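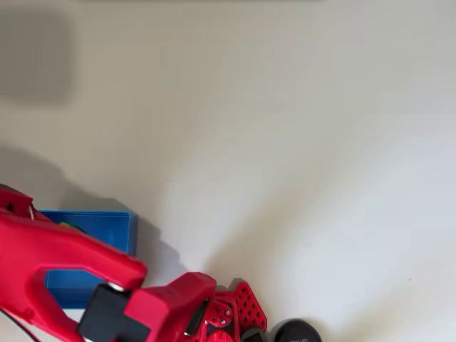 Stundik publie les résultats de son étude sur le rangement automatisé : le tri simple avance, le ménage attendra

Communiqué de presse, 7 août 2021

La société Stundik, spécialisée dans l'évaluation d'équipements pour la maison et le petit commerce, publie aujourd'hui les résultats du programme Huaranga. Ce programme posait une question que les fabricants entendent souvent : un bras robotisé de petite taille peut-il prendre en charge une corvée courante, à la maison ou dans une arrière-boutique ? L'étude retient la corvée la plus simple, à savoir saisir un objet posé sur une table et le déposer dans un bac.

Au total, 2416 essais ont été réalisés sur 16 semaines. Les bras ont été commandés par le logiciel Potar, développé par Stundik, qui apprend le geste à partir de démonstrations faites par un opérateur. Pour chaque tâche, 600 démonstrations ont été enregistrées avant le premier essai autonome.

Lorsque l'objet est rigide, isolé et de forme régulière, la saisie réussit dans la majorité des cas. Les difficultés commencent dès que l'objet est couché, collé à un autre ou placé près du bord de la table. Un changement d'éclairage au cours de la journée suffit aussi à faire baisser le taux de réussite. Le bras reste par ailleurs plus lent qu'une personne dans toutes les tâches testées.

« Nous savons ranger un objet dans un bac. Nous ne savons pas encore ranger une chambre d'enfant », résume Marisol Quintero, responsable du programme Huaranga. « Entre les deux, il y a les chaussettes, les livres ouverts, les pièces sous le canapé et quelqu'un qui traverse la pièce. »

Stundik a soumis ces résultats à plusieurs commerces partenaires, dont l'enseigne de loisirs créatifs Fladusine, qui envisage depuis deux ans d'automatiser le tri des retours en magasin. 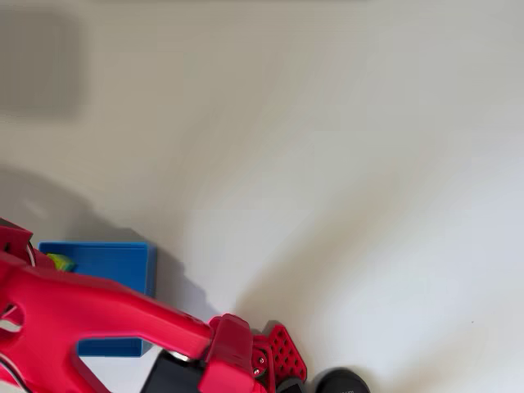

Zoila Urrego estime que la lenteur n'est pas le principal obstacle pour un magasin. Un appareil qui trierait les retours pendant la nuit, même lentement, lui rendrait service, à condition de ne pas devoir repasser derrière lui le matin. Elle juge en revanche que le temps consacré aux démonstrations reste trop élevé pour une équipe de 7 personnes, dont les articles changent à chaque saison.

Sur ce point, Stundik indique que la prochaine version de Potar devrait permettre de réutiliser une partie des démonstrations d'un article à l'autre. Cette version sera proposée aux commerces partenaires en septembre. Aucun prix n'est communiqué à ce stade. 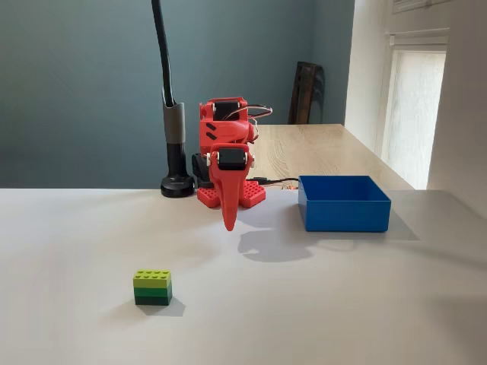 Le programme ne prévoit pas de passer directement à des tâches ménagères complètes. Sunee Thammasiri, chargée des protocoles d'essai, souhaite conserver des situations simples, que d'autres équipes pourront reproduire avec un matériel modeste. Deux briques de jouet vertes emboîtées, un bac bleu ouvert et un bras rouge imprimé en 3D fixé sur sa plaque suffisent à poser le problème. La pince doit descendre au bon endroit, serrer sans faire basculer l'objet, puis le lâcher au-dessus du bac. Chaque étape est notée séparément, ce qui permet de distinguer une mauvaise approche d'une prise perdue en route.

La suite des travaux portera sur les objets souples, notamment les torchons et les sacs, puis sur les bacs déjà remplis. Le pliage du linge et la vaisselle ne figurent pas au calendrier. Stundik ne recommande pour l'heure aucun usage sans surveillance dans un logement.

Le rapport complet et le protocole d'essai sont disponibles sur demande. Les commerces et les associations qui souhaitent proposer une tâche pour la prochaine série d'essais peuvent écrire au service de presse jusqu'à la fin du mois de septembre.

Contact presse : Arnulfo Bermúdez, service de presse de Stundik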